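Back to robots club, and a new job for us

I promised myself I'd write this up before the end of July, and here I am with a mug of tea and the kitchen to myself, so let's see how far I get. Term has finished but the Fenach club hasn't, mostly because Soon-im Bae keeps finding us rooms to sit in (bless her).

Our project for the Nerositz student challenge is teaching a robot to tidy a small office. Sounds easy, doesn't it? We thought so too! Ye-seo wanted to begin with mugs and Aksel was all for books, and we went back and forth over it for most of a pot of coffee before Manuela Pellegrini said that the thing everybody leaves lying about is their bag, so why not bags. And bags it is.

A bag is a rotten thing for a machine to deal with, I've learned. It sags, it has straps going every which way, and it never has quite the same shape twice. The challenge rules ask for 300 short recordings of people doing the job by hand, filmed from head height, and we've set our hearts on 1000, with Aksel muttering about 2000 if the weather stays bad. I do the labelling, which means I watch a great deal of footage of hands and type what they're holding. I find it rather soothing, a bit like shelling peas.

My favourites so far are the ones with the grey backpack, one with it against a chair and one with it up on the corner of the desk:
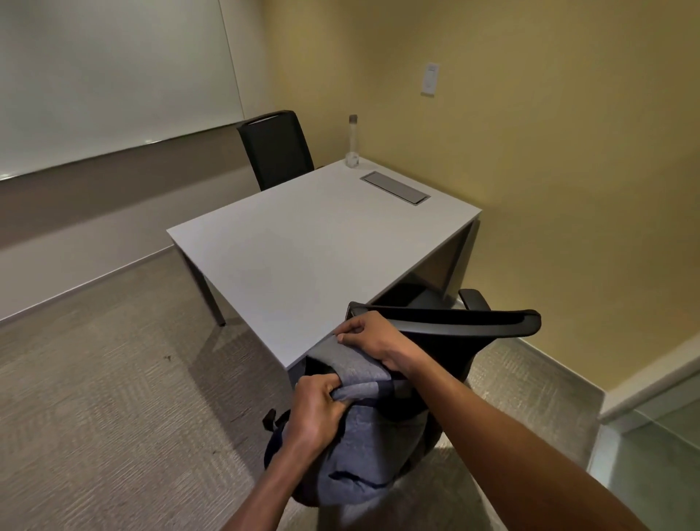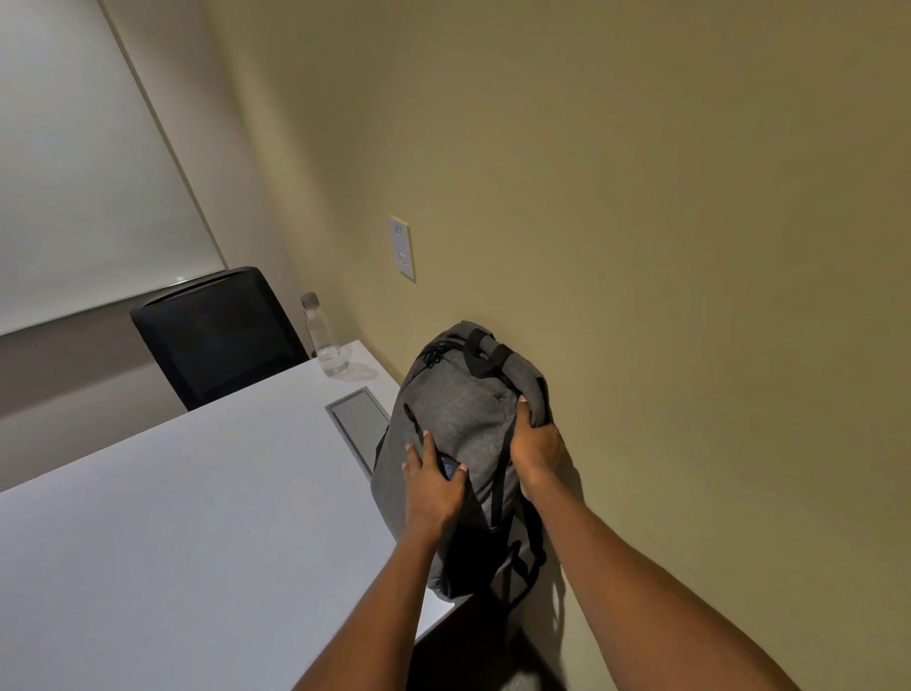
What's next

Gunnel Sandberg has offered to look over my labels, and I've said yes please, as I keep writing "strap" when I mean "handle". After that Ye-seo will start the first training run on Zudel, our poor old computer, and I shall bring cake. If anyone has a good recipe for something lemony that travels well on a bus, do leave it in the comments!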